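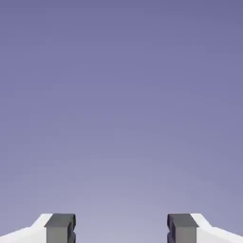 Leonidas Pappas wrote in after the last issue to ask why the Dosbridge group spends simulator time on views with no object in them, and whether a policy could learn anything from a pair of fingertips and a plain backdrop. His second point was sharper: if the wrist view is empty, the information has to come from somewhere else, and a paper that reports only overall success does not say where.

The Dosbridge results released with the simulator configuration on March 28, 2019 answer part of that. They concern what the group calls empty-view starts, meaning episodes in which the target lies outside the wrist view when control passes to the learned policy. The arm has a known pose and the gripper is open. The policy receives the current wrist image, the joint angles and the gripper width. It does not receive the target position, and there is no fixed overhead view to fall back on.

**The baseline**

The baseline is a behavior-cloned policy trained on scripted grasps. In most of the training episodes the target is already visible in the first image, as the script places the wrist over the object before recording starts. On visible starts the baseline does well enough to be useful. On empty-view starts it completed 26 percent of the grasps.

The failures were not spread evenly. In the most common one, the policy drove the wrist straight down, as it would over a visible target, and closed on nothing. In the second, it made small motions back and forth until the step limit. The authors read both as the same problem: the empty image is nearly constant, so the policy falls back on joint angles alone and reproduces the average motion of the training set from that pose.

**The change**

Two things were altered, and the report tests them separately.

First, scripted search episodes were added to the training set. Each begins with an empty view, sweeps the wrist along a short arc, and hands over to the ordinary grasp script once the target has been in view for several consecutive steps. The handover delay matters. Without it, the policy learned to dive at the first edge of an object that entered the image, and it missed long objects at the near end.

Second, the policy was given a short history of its own wrist poses. An empty image at the start of a sweep and an empty image at the end of one can be the same pixel for pixel, and the right next motion differs. The history is stored as relative poses at a reduced rate, so it adds little to the input size.

Image history was also tried. It trained more slowly and gave no gain over pose history on this task, which fits the diagnosis. Several near-identical images of backdrop carry no more than one does.

**Results in simulation**

Each condition was run for 400 episodes, with start poses and target positions held the same across conditions. With both changes, success on empty-view starts rose from 26 to 62 percent. Search episodes without pose history helped, but the policy often swept back over ground it had already covered and ran out of steps. Pose history without search episodes did nearly nothing. The training set then held no search for the policy to imitate, so that is expected.

Visible starts showed no loss. This was a reasonable worry, as the added episodes might have taught the policy to sweep when it should descend. The report includes the training curves for both start types, and they are worth a look before anyone changes the mixing ratio.

**Backdrop and lighting**

A section that will interest the Millside users covers the backdrop. The Dosbridge simulator draws a smooth gradient where there is no geometry. The authors found that a policy trained with one fixed gradient could use it as a crude orientation cue, since tilting the wrist shifts where the light and dark parts fall. Success dropped when the gradient was swapped at test time. Randomizing its direction and color during training removed most of the drop. The headline figure above is for the randomized version.

They also checked whether the fingertips leak anything. In the wrist view the tips sit at the border of the image and move only with gripper width, which the policy already receives as a number. Masking them out left search unchanged and made the final close slightly worse. The tips were kept.

**Hardware check**

The group at Duvumton ran the same policy on a physical arm for 50 trials, with no further training. They report that the sweep transferred and the final grasp was the weak part. Search motions were smooth and generally ended with the target in view. Misses came late, during descent, and Duvumton attributes most of them to depth error. They have not yet separated this from calibration drift in the mount, so we are not repeating a success rate until they have. A second round is planned for April, with the mount checked between blocks.

**Open points**

Alexiou raised two objections in the discussion. The first is that the search arc is scripted, so the policy can only be as good as the arc, and a target placed behind the base will never be found. The authors agree and restrict their claim to targets within reach of one sweep. The second is that there is no condition with no target at all. A policy that always finds something has never been asked to stop, and on a real line an empty bin is common. No termination signal was trained, so the present policy would sweep until the step limit.

To return to the question from Leonidas Pappas, the information in an empty-view start comes from pose history, and the ablation supports that fairly directly. The empty image does supply one fact, that the target is not there, and the history is what lets the policy add those facts up. Whether a learned memory would do this better than a fixed window is untested.

The configuration files and start-pose lists are in the shared folder under the Dosbridge heading. Readers who rerun the empty-view condition should use the supplied pose list. Sampling new poses without the visibility check lets some visible starts through and inflates the score. Corrections and rerun numbers can go to the usual address for the next issue.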